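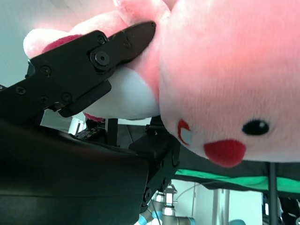
Wrist cam only vs. wrist + overhead for soft objects: my numbers

gripnotes
23 July 2020

OK so I finally finished the comparison I kept promising in the Flekavis thread. Same policy network, same 200 demos, trained twice. One version gets the wrist camera and an overhead camera, the other gets the wrist camera and nothing else. Task is pick up a plush toy and set it down in a bin. I ran 60 trials per version.

Wrist only: 42 successes. Wrist plus overhead: 17. Yes, in that order! I reran the eval script because I figured I'd swapped the labels. I hadn't.

My guess is the overhead view lets the network cheat during training. It memorizes where the toy usually sits on the table and stops caring what the fingers are doing. With the wrist view it has to watch the fabric bunch up next to the jaw, and that's pretty much the whole problem with soft stuff.

torque_bunny
That gap is way too big for me to believe it's about "cheating." Did you move the overhead camera at all between collecting and testing? Even a little bump will wreck you. We lost most of August to that last year on the Prundari arm.

gripnotes
It's clamped, and I did check it against a saved calibration shot before the eval. Not at the end though, so fair point.

mosswick
Love this. Question though, how does the wrist version know anything once the toy is that close? Pink fur over half the view, and the head is blurry. I'd expect it to be basically blind right before the lift.

gripnotes
You'd think so, but look at the white part between the jaw and the head. It creases where it gets squeezed, and that's the kind of cue I'm hoping it picks up on. I haven't proven it. I want to blur that region at test time and see if the success rate tanks.

torque_bunny
Blurring pushes you off the training distribution, so a drop wouldn't tell you much. Train a third version with random crops on the overhead view. If it catches up to wrist only, you've got your memorizing story. If it doesn't, go look at your clamp.

gripnotes
Ugh, that's a better experiment than mine. Fine, queuing it up tonight.

pallet_jack9
Is one toy enough to say "soft objects" in the title? A beanbag or a dish towel acts nothing like a stuffed animal. I tried Thorlacius weights on towels and it was a mess.

mosswick
+1 to towels, please do towels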